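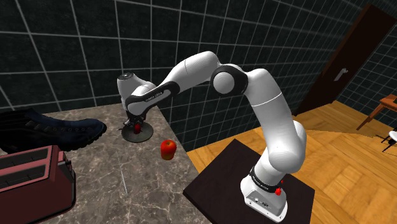
Marble counters stain if you so much as look at them with a lemon in your hand, and I learned that the hard way last July. My rule now is blot, never wipe! Wiping just pushes the wine (or the coffee, or the beet juice) further along the stone. Then it's warm water, a drop of dish soap and a soft cloth, and I dry it right away.
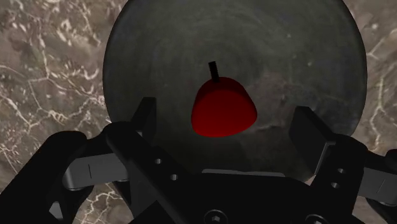 For old oil spots I mix baking soda and water into a thick paste, spread it on, cover it with plastic wrap and leave it overnight - 12 hours if I can stand the mess. My neighbor Raquel Sequeira only gives hers 10 and swears by it. Keep vinegar far away, it eats the polish.
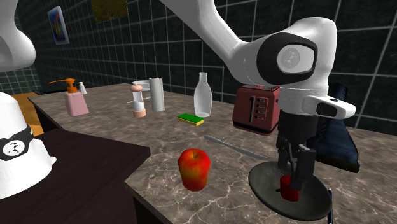 How often should I reseal the counter?

Once a year suits most kitchens. Drip a little water on it and wait 10 minutes, and if the stone goes dark, get the sealer out.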